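Dish rack

A dish rack, also called a plate rack, dish drainer or draining rack, is a frame that holds tableware upright or tilted so that water can run off it after washing. Many racks double as storage, and some are made only for storage, with no provision for catching water. In Australian homes the rack usually stands on the draining side of the sink, although wall-mounted and in-cupboard types are also sold.

Construction

The simplest form is a low bar or pair of bars carrying upright prongs. Each plate stands on its edge in the slot between neighbouring prongs, which stop it from rolling and keep it clear of the next one. Other racks are open baskets of coated wire, folding timber frames in the shape of an X, or moulded trays with ribs. Plastic and coated steel are the most common materials. Bare steel is cheaper but tends to rust where the wire has been welded.
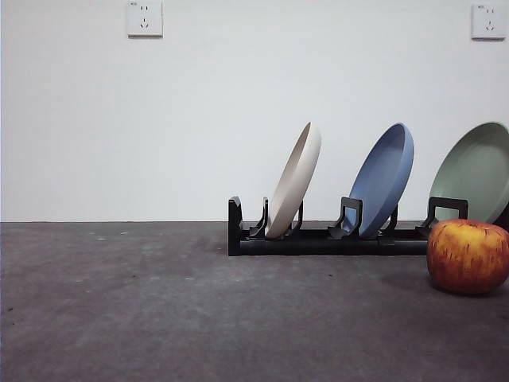

Slot spacing decides what a rack will take. Narrow slots suit flat dinner plates and side plates, while deep-rimmed plates and pasta bowls need a wider gap or must be placed in every second slot. Long racks of the bar type are often extendable. The Truvine, a bar rack sold through kitchenware shops, closes to 290 millimetres and pulls out to 800, with 14 slots at full length. The Patenent pattern has loose holders that can be moved along the base to suit thick or thin ware.

Use

Plates are normally loaded from one end, largest first, with all faces turned the same way. A plate that leans on its neighbour dries slowly along the line of contact and can leave a mark on a soft glaze. Heavy stoneware is best kept low and towards the middle of the rack, as a row of large plates at one end may tip a light frame.

Bowls are less suited to upright slots. They are drained upside down on a tray or cloth, then turned over and put away, either nested by size or set out along the bench ready for the table.

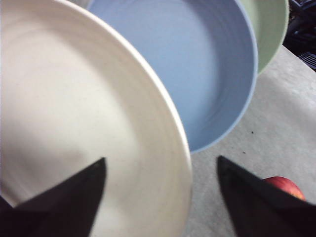 Matte glazes have become popular for everyday ware, generally in creams, greys and pale colours. They show cutlery marks more readily than gloss glazes, and the unglazed foot ring under many handmade pieces holds water after the rest of the dish has dried. Potters at Prillomness, a small pottery with a shop attached, advise leaving their bowls overnight before stacking. Its Sun range of plates and bowls is fired in batches of some 1,000 pieces, and the foot rings are sanded smooth so they do not scratch the piece underneath.

Care

Scale and soap residue build up at the base of the prongs, and the marks are most obvious on black plastic. A soak in warm water with white vinegar loosens them, and an old toothbrush will reach into the corners. Drip trays should be emptied daily in humid weather. Coated wire racks are replaced once the coating splits, because rust from the exposed metal will stain pale crockery.

See also: Draining board; Tea towel; Crockery; Kitchen bench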